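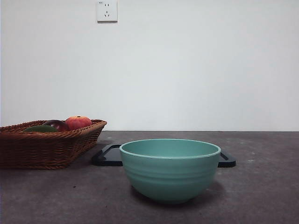

**Figure 3.** Wall outlet and grey tabletop.

### 3.2 Storage of the fruit

Avocados from the Hadurville market were kept at room temperature until they yielded to light pressure. We bought 100 fruits in November, and 93 were suitable for the study.
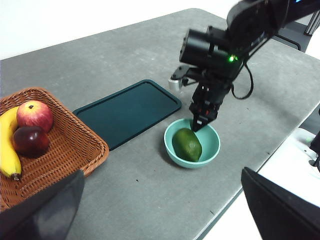 The other fruits had damaged skin and were put aside. Each household in Skakum received the same written advice on ripening.

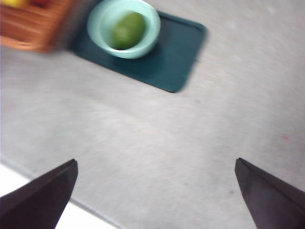 Households which stored the fruit near bananas reported earlier softening, as Wongsuwan growers also told us. 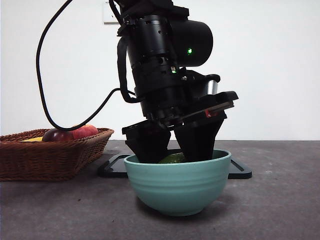 *Page last modified: November, Tarnico working papers*

Nearly 40 fruits were eaten before the second visit, so the later values must be read with care.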